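Car Owners Help > Paint, Wraps and Looks

Will a color change wrap hurt the paint on my little hatchback?
Posted by kultetti_green, 4 June 2021

Hi everybody! I have a small hatchback in the dullest silver you ever saw, and I've been dreaming of mint green since January. A shop over in Gristhorpe quoted me $2,279 for a full wrap, door edges included (the door jambs stay silver, which I think I can live with). The paint is original except for the hood, which was resprayed before I bought it. Will the vinyl pull anything off when I get tired of the color? My brother-in-law says yes, but he says that about everything.

Harka
Factory paint in good shape should come through fine. The hood is the part I'd ask about, as a cheap respray can lift in sheets when the film comes off. Tell the shop before they start and let them look it over. I had mine done in a matte blue 3 years ago and took it off this spring, with a heat gun and an awful lot of patience, and the only damage was a chip on the bumper that was already there. Wash it by hand too, those brushes are murder on the edges!

wagonguy242
dont do it, silver hides dirt. mint shows everything

Varghese
Oh, I think mint would be lovely, and you only live with the car you have! I'd get 2 quotes, though, and ask each shop whether they take the door handles off or cut around them. Mine cut around them and the corners started peeling that first winter. Also call your insurance company and let them know about the color, and check whether your state wants the registration changed.

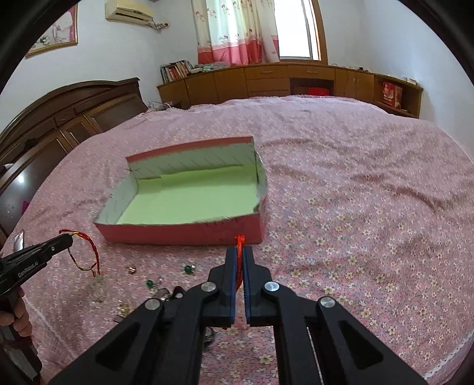 Mine did, and it was one short form and a bit of waiting in line, so don't let that put you off. Do come back and show us the car when it's finished!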